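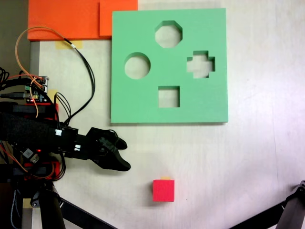
Green board and red cube on the table, square opening toward the bottom of the board.

Subject: Darnance shape sorter, foam – cube binds in square opening
Product: Darnance sorter, green
Supplier: Fimalberg
Site: Fodthorpe, activity room
Opened by: Hortensia Guzmán
Assigned to: Fredy Echeverri
Opened: 14 Oct 2023
Priority: normal
Status: closed, with one follow-up

Problem as reported

The red cube does not drop through the square opening in the green board. It goes in at one corner, stops, and has to be pushed the rest of the way with a thumb. When it is pushed, the board slides on the table. The other openings (circle, octagon, cross) give no trouble with their own pieces. The set came out of its bag in March and worked normally then.

Expected: cube passes through under light pressure, any side first.
Result: cube binds on every try with the printed side down, on most tries with the other sides.

Notes from first reply (Fredy Echeverri)

Asked the site for three things: the size of the cube across all faces, the size of the square opening on both sides of the board, and how the set is stored between sessions. Foam takes a set if it sits under weight, and a board can look fine flat on the table while the opening is out of square. Also asked whether the pieces are washed, and in what.

Site answers (Hortensia Guzmán)

Cube: 40 mm on two axes, slightly over on the third. Measured with a plastic caliper, jaws just touching.
Opening: square on the top face. On the underside it is 2 mm narrower left to right.
Storage: flat on a shelf, sorter at the bottom, a box of picture books on top of it.
Washing: warm water and dish soap in the sink, then left on a towel. No heat.

The narrow side matches the direction in which the cube sticks. I also found a thin ridge inside the opening that can be felt with a fingernail. It runs along one wall only.

Work log

1. Wiped the inside walls of the square opening with a damp cloth. Some grit came off. No change in fit.

2. Turned the board over and tried the cube from the underside. It binds right at the start instead of halfway. Consistent with the measurements above.

3. Checked the other pieces for swelling. The octagon and the cross are within tolerance. The circle is loose, but it was loose when new and Fimalberg lists that as normal.

4. Set the board on bare tabletop with the orange board pushed off to the corner, and tried the red block at different spots and angles on the green surface to see whether the foam was flat. Slight rocking at one corner, none in the middle.
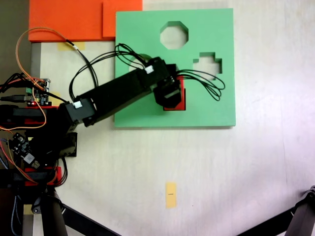
5. Trimmed the ridge. Used a fine sanding sponge, dry, with light strokes from the top face down. Stopped after each few strokes to try the cube. Do not use a knife for this – the cut edge tears later and the tear travels.

6. Put the board under even weight, upside down, overnight. A cutting board and two heavy books, nothing hanging over the edge. Rocking at the corner was gone the next day.

7. Repeated the fit test. 50 passes, cube turned to a new side each time. It bound 3 times, all with the oversize axis lined up left to right. Before the trim it would not have passed on that axis at all.

8. Slipping: placed a square of rubber drawer liner under the board. Board stays put under thumb pressure. Liner has to be smaller than the board, and must not cover the openings, or the pieces stop halfway and it looks like the same fault again.

Comment (Yaneth Agudelo)

Please check which pieces belong to which set before ordering anything. We have more than one green item in that room and the red blocks get put back wherever there is space. The number is written on the front edge in gray and it rubs off. 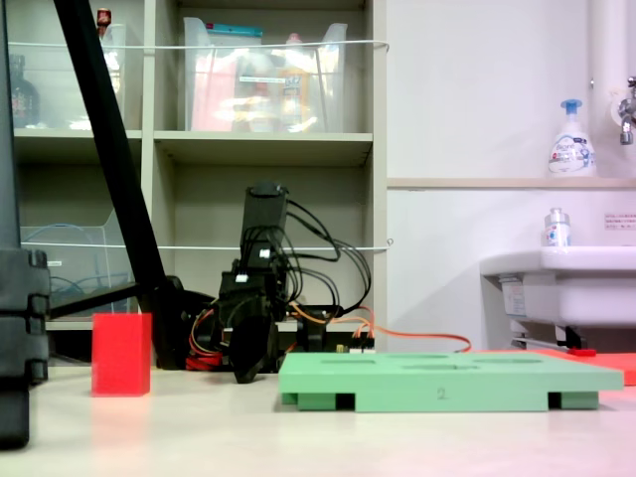
Number 2 on the front edge of the green piece. Tall red block standing to the left.

Comment (Hortensia Guzmán)

Checked. The tall block is not for the square opening and now goes back in its own bag. The cube is the right one for this board. I went over the number again in the same gray marker.

Resolution

Cause: opening deformed by storage under load, plus a ridge on one inside wall. Cube slightly oversize on one axis, left as is.
Fix: ridge sanded, board flattened, liner added.
Storage: sorter moved to the top of the pile. Books on a separate shelf.

Follow-up

Replacement cube requested from Fimalberg by Jhair Grajales. Reopen this ticket if the new cube binds too, and attach the caliper readings for all three axes.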